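Ticket #341 – Kamath account, invoice emails not going out
Status: open, waiting on Fornero support

OK so I'm picking this one up again on Sunday because it's still bugging me (and because Kamath wants their invoices before the next billing run, fair enough). Quick recap for whoever reads this after me.

We moved our invoicing over to Fornero in April. Most customers get their PDFs by email just fine. Kamath gets nothing! The invoice shows as "sent" in the dashboard, there's no bounce, and their spam folder is clean. I had them check it twice, sorry Kamath.

**What I tried first**

- Resent invoice 69 by hand. Shows as sent, never arrived.
- Changed the billing contact to my own address and resent. Got it in under a minute.
- Changed it back and resent. Nothing.

So I figured it was on their end, and I asked their mail people at Prestton to look at the logs. They got back to me super fast and said there was no connection from Fornero at all, not even a rejected one. Which means the mail never leaves the building, so to speak.

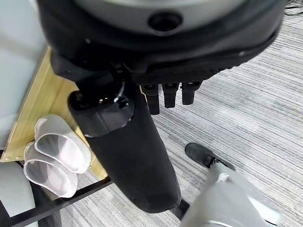 Next I went digging in the export. If you pull the customer list as a CSV and open it in a plain text editor (NOT a spreadsheet, it hides this stuff), the Kamath email address has a space stuck on the end. My guess is it came over in the import, and the old system just trimmed it without telling anyone. When I typed my own address in, there was no space, so it worked. When I changed it back I pasted the old one, space and all. Ugh, my fault.

I deleted the space and hit save. Reloaded the page and it was back! Tried a different browser, same thing. Tried the Flokodden plugin we use for bulk edits and it gave me "error 9: record locked," which I can't find anywhere in their help pages.

**Where it stands**

I sent Fornero the CSV line and the error text and asked them to fix the record on their side. I also searched the export for other addresses with the same problem and found 2 more, both old accounts we haven't billed this year. Leaving those alone for now.

In the meantime I'm downloading Kamath's invoices and mailing them from our regular inbox. Please don't hit resend in the dashboard, it only adds more fake "sent" lines to the history.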